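4. Comparing the two hands on the parts board

Use this section when you have mounted new hands on the Fosby arms and want to see if they are fit for small parts. You need the white board, the blue parts and the Trindcombe controller.

1. Lay the board on the dark mat, between the two arms. It does not have to be perfectly straight.
2. Put the blue parts on the board. Keep the bottom strip of the board free.
3. Start the Allow program and bring both hands over the upper part of the board.
4. Set the grip force to 1,609 for the first run. For the second run use 2,000.

CAUTION: Keep your own hands off the mat while the arms have power — also when they stand still. 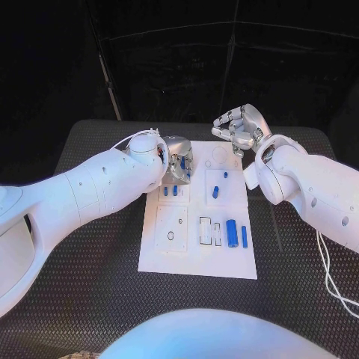
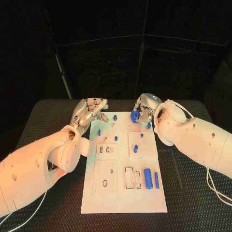
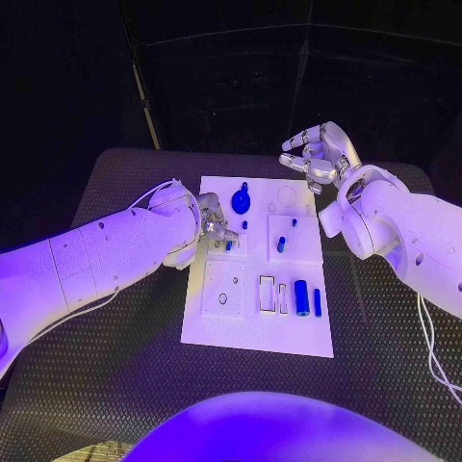

Fig. 4: Both arms at the parts board. In the second picture the right hand holds the toothed disc.

5. Let each hand take the same part, first the disc and then a thin peg. Write down every drop.
6. Repeat with the light color changed. The head camera can find the pegs less well under purple light.

Note: The cables under the right arm must hang freely. If a cable becomes tight, stop the program and go back to step 2.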